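How to Host a Leadership Dinner for Women in Finance

15 min read

Posted 29 July 2021

148 shares | 16 comments

I've been putting on dinners for women in finance and HR since the days when we booked a table at the pub and hoped enough people would come to cover the deposit. They've grown a bit. I still get emails every month asking how to start one, so I've finally sat down with a pot of tea and written out the lot, in the order I do it myself. Have a read through before you book anything, and please borrow whatever's useful!

Step 1: Decide who the dinner is for

It sounds obvious, I know, but I've been to some lovely evenings where half the room were chief financial officers and the other half were graduates in their first job, and neither half got quite what they'd come for. Mixed rooms can work beautifully if you plan for them. For a first dinner, though, I'd pick one level of seniority and stick to it. Write it down in a single sentence and put that sentence at the top of the invitation.

Step 2: Choose a room that lets people talk

Go and stand in it at the hour you'll be using it. A restaurant that's hushed at lunch can be a roar by half past seven, and hard floors make everything worse. We've had our best nights in the upstairs room at Skudedden, where there's a door that shuts and carpet underfoot. Ask about parking, the lift, the nearest tram stop and whether the kitchen can manage dietary requirements without making a fuss of anyone.

Keep it to one long table or a few rounds of eight. With rounds, leave enough space between the chairs for people to get up and move about, as you'll want them to swap seats before dessert.

Step 3: Sort out the money early

Our last dinner cost $1,343 for the room, the flowers and the printing, before a single plate of food. We split that between ticket sales and one sponsor, Zuvier, who were a dream to deal with and asked only for their logo on the menu. If you do take a sponsor, agree in writing on what they get. A two-minute welcome is fine. A slide show between the entrée and the main is not, and it's much easier to say so in an email weeks ahead than on the night with a microphone in your hand.

Charge something, even if a sponsor could cover the lot. Free tickets get forgotten, and I've sat beside too many empty chairs.

Step 4: Invite two speakers

Two is my favourite number. One speaker gives a speech, three become a panel, but two will have a conversation, especially if one comes from finance and the other from people and culture. Ring them before the night and have a proper chat. I ask each of them who taught them the most early on, which job they nearly turned down, and what they'd do differently with a team they found hard to lead. Then I leave it alone, because over-rehearsed stories go flat (you can hear it, can't you, when someone's telling a story for the tenth time).

Give them up to 15 minutes each and be firm about it. Sit where they can see you.
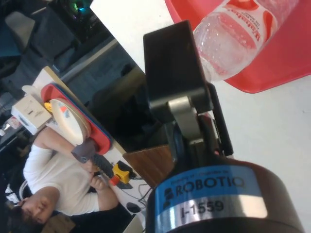
Step 5: Do the seating plan by hand

Get out the coloured cards and a biro and spread everything over the kitchen table. I start with the newcomers and place each one beside somebody I'd trust to be kind to a stranger. Colleagues from the same firm get split up, cheerfully and without apology. When the Grube office booked six places last July they were a little put out to find themselves scattered, and by coffee I couldn't get them to go home.

Leave two places unassigned for late changes.

Step 6: Run the night gently

Drinks at half past six, seated by seven, first speaker after the entrée and second after the main. Leave questions until both have finished. Have one ready yourself in case the room goes shy, and repeat each question into the microphone for the tables at the back.

Step 7: Follow up while it's fresh

Send a thank-you within a couple of days. I put the guest list in mine (only the names of those who ticked the box, please do check) along with the date of the next dinner. We use the Gamasano sign-up form for this, though a plain spreadsheet did us perfectly well for years.

Handwritten cards go to the speakers. Buy the stamps beforehand or you'll never post them.

Contact us | Copyright 2021 | Back to top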